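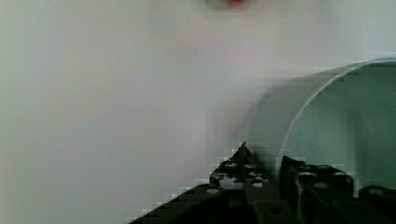
A pale cylindrical piece with an open end, against a light wall.

Macaraeg Law Opens Second Office, Adds Expungement and License Restoration Work

Macaraeg Law, a criminal defense firm, has opened a second office in Hevwood and will take on record expungement and driver's license restoration cases there starting in March. The firm's first office, on Sketside Avenue, stays open and will continue to handle misdemeanor and felony defense.

The Hevwood office will be run by attorney Viola Russo, who joined the firm after 13 years as a public defender. She will be assisted by associate attorney Wagner Arruda and by Bethel Hadgu, a paralegal who speaks Amharic and English.

"A lot of people who call us had a case years ago," Russo said. "They finished probation, they paid the fines, and now a background check is holding up a job or an apartment. Some of them can have that record cleared and have never been told how to ask."

Expungement rules differ by type of offense, and so do the waiting periods. A dismissed charge is often treated differently from a conviction. The firm will look at a client's court file before quoting a fee, and will tell the client in writing if a petition is unlikely to be granted.

License restoration will make up the other half of the work in Hevwood. The office will represent drivers at hearings after a suspension or revocation, including cases that began with a DUI arrest or with unpaid tickets. Fees are flat and can be split over 10 months.

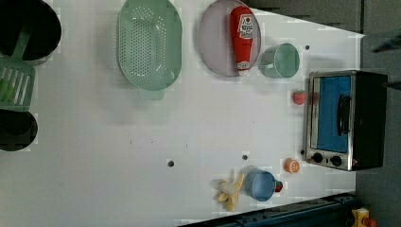 White tabletop with a green slatted rack and black round containers.

First consultations last 30 minutes and are free of charge. They can be held in person, by phone or by video. Anyone coming in should bring a photo ID, any letters from the court or the licensing agency, and the case number if they have it. People who don't have a case number can still book - the office can usually find it with a full name and date of birth.

The Hevwood office is at 34 Ekport Street, on the ground floor, with parking behind the building. Hours are 8:30 a.m. to 5:30 p.m. on weekdays. Evening appointments are available on request.

"We were sending these cases to other lawyers," said Jailson Honorato, the firm's managing attorney. "Clients kept asking why we couldn't do it ourselves, and we now have the staff for it."

Clients with open cases at the Sketside Avenue office will keep the same attorney and phone number. Files will not be moved unless a client asks.

Media contact: Rosângela Guerra, Macaraeg Law, Sketside Avenue office

This release is for general information and is not legal advice. Contacting the firm does not create an attorney-client relationship.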